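Chapter 4
Sorting and Grouping: How We Decide What Belongs Together

Before you begin

By the end of this chapter you should be able to say what a category is in your own words, tell the difference between sorting by a feature and sorting by a purpose, and recognise when two perfectly sensible people have grouped the same things in two different ways. You will also meet three terms that come back again and again in the later chapters (feature, prototype and fuzzy edge), so it is worth reading slowly, even if a good deal of this feels like something you have known since you were four years old. In a sense you have, and that is part of what makes the subject such a pleasure to teach.

4.1 A morning in the shop at Andness

Let me start with a shop, as I nearly always do when I give this chapter as a talk. In the small harbour town of Andness there is a hardware and household shop called Cardoso, and it has been in the same building for so long that the front step has a dip worn into it. When Carolina Torres took the shop over from her aunt Olga, she found 3,044 different items on the stock list and only one person who could find any of them. That person was, of course, Olga.

Now, Olga had never thought of herself as having a system. Ask her for picture hooks and she would walk straight to the shelf behind the till and put her hand on them, and the same with candle wicks, and the same with the little felt pads that go under chair legs. But Carolina could not find a thing. The picture hooks lived with the wallpaper paste. The candle wicks lived with the fuses. The felt pads were in a drawer along with floor polish, doorstops and draught excluder, and for the first few weeks Carolina was convinced that her aunt had simply put each delivery down wherever there happened to be a gap.

It was only when she sat down with a pot of tea and asked about the shelves one after another that the pattern came out. Olga had arranged the shop by the job the customer had come in to do. People hanging pictures have very often just papered a room. Candles and fuses are both wanted when the lights go out. The drawer with the felt pads was, as Olga put it, "for people who've got a new floor and are frightened for it". Once Carolina had heard that, she could guess where at least half the stock would be without being told, and she was rather ashamed of what she had been muttering in the stockroom.

Carolina's own instinct had been quite different. Left to herself she would have put metal things with metal things, small things with small things, and everything that came in a tin on the shelf for tins. There is nothing foolish about that either! Plenty of good shops are laid out in just that way, and a builder who wants nine different sizes of screw will bless you for it. The two women were looking at the same stock and asking it two different questions. Carolina asked, "What is this like?" and Olga asked, "What is this for?"

We shall be living with those two questions for the rest of the chapter, so please write them down somewhere.

4.2 Features and purposes

A feature is anything about an object that you could use to compare it with another: its colour, its weight, what it is made of, whether it rolls. When we group things by their features we are putting like with like. Buttons sorted by colour, books sorted by height and stones sorted by smoothness are all examples, and young children take to this kind of sorting with enormous enthusiasm, often with no prompting at all.

A purpose is something we bring to the object ourselves. A candle does not have "power cut" written on it anywhere. To put it next to the fuses you have to imagine a person, a dark kitchen and a need. Groupings of this kind can look very odd from the outside. Think of what you might carry out of the house for a day at the beach: a towel, a flask, a paperback, a bucket, a tube of sun cream. As a set of features it is hopeless. They are made of different stuff, they come in different shapes, and you would never find them on the same shelf at Cardoso unless Olga were in charge. And yet anyone who has ever been to the beach will know straight away why they are together.

Containers play a larger part in all this than we usually notice. As soon as we put things into a basket, a drawer or a box, we have made a statement about them, even if we did not mean to, and the next person to come along will tend to believe it. If you find a key in a dish of foreign coins, you will wonder which country it opens a door in. It may be the key to the shed.

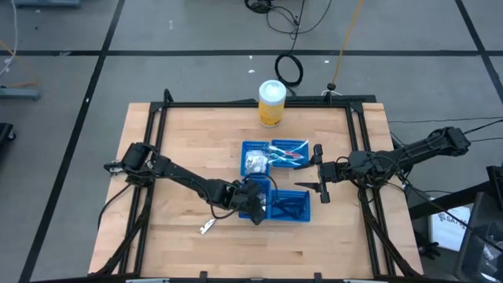 Figure 4.1 Blue mesh baskets on a wooden tabletop, one of them holding a clear plastic bag with red and blue contents.

It helps to remember, too, that a container has limits of its own, and that these limits quietly shape the categories we end up with. Give a class of children two boxes and they will find two kinds of thing. Give them five boxes and the same pile will turn out to have five kinds of thing in it, each defended with great passion. I have watched grown adults do precisely the same with an office filing cabinet.

4.3 The trouble with edges

So far I have written as though every object goes neatly into one group or another, and you will already have thought of some that don't. Is a tomato to go with the fruit or with the salad? Is a footstool a piece of furniture to sit on or one to put your feet on, and does it change when a visitor sits on it?

Wajid Bugti, who taught geography at the school in Firnora for many years and was kind enough to read an early draft of this book, used to begin his first lesson in September with a single instruction. He asked the class to list everything they would call a hill within walking distance of the school gate. The lists were never the same. One pupil would put down the gentle rise behind the bakery and another would be quite scornful of it. Wajid would then ask them to agree on a height at which a slope becomes a hill, and there would be a tremendous argument, and by the end of the hour the class usually had a rule that left out at least one place with the word "Hill" in its name.

We call this kind of boundary a fuzzy edge. The middle of the category is clear enough, and people agree about it quickly. Out towards the border they slow down, they say "well, sort of", and they begin to disagree with each other and even with what they themselves said last week. A fuzzy edge is no sign that a category is badly made. Most of the categories we use every day have them (tall, ripe, busy, soup) and we manage very well.

The clear middle has a name as well. We call the best and most typical member of a group its prototype. If I ask you to think of a bird, I would guess that something small and brown, or perhaps a robin, came hopping into your mind well ahead of an ostrich. You know perfectly well that the ostrich is a bird. It simply stands further from the middle, and it takes a moment longer to fetch.

4.4 When the grouping matters

You may be feeling by now that all this is pleasant enough but rather harmless, and that it can't matter a great deal where anyone keeps their picture hooks. Sometimes it doesn't. But sorting has a habit of turning into a decision.

Take the lending library at Ado, where Glória Rebelo and Rodrigo Guerreiro were asked to rearrange the children's room. They had 70 picture books that did not fit the old labels. Glória wanted to shelve them by the reader's age, and Rodrigo wanted to shelve them by subject, so that all the books with boats in them would be side by side. They tried the age labels first. Older children who were still finding reading hard would not go near the shelf marked for younger ones, however much they liked the stories on it. When the labels were changed to subjects, 49 of those books were borrowed in the first month, several by children of ten and eleven who were simply very fond of boats.

On the other hand, parents in a hurry found the new arrangement maddening. They wanted something suitable for a five-year-old and they wanted it before the bus came. In the end Rodrigo put a small coloured dot on each spine to show the reading level, so the books stood by subject and could still be picked out by age. We shall come back to those dots in Chapter 6, where we look at what happens when one object needs to belong to several groups at once.

4.5 Try this at home

You will need a kitchen drawer, preferably the untidy one, and somebody else who lives in or visits the house.

Empty the drawer on to a table and sort what you find into groups, without saying anything about how you are doing it. Take your time. Write the name of each group on a slip of paper, fold the slips and put them in your pocket. Then ask the other person to look at your piles and tell you what each one is. Compare their names with yours.

Next, mix everything up again and let them do the sorting. Make a note of any object that has moved from one kind of company to another, and of anything that ended up on its own both times. Keep your notes somewhere safe (not in the drawer, please), as you will want them for the first section of Chapter 5.

Words to remember from this opening: category, feature, purpose, prototype, fuzzy edge.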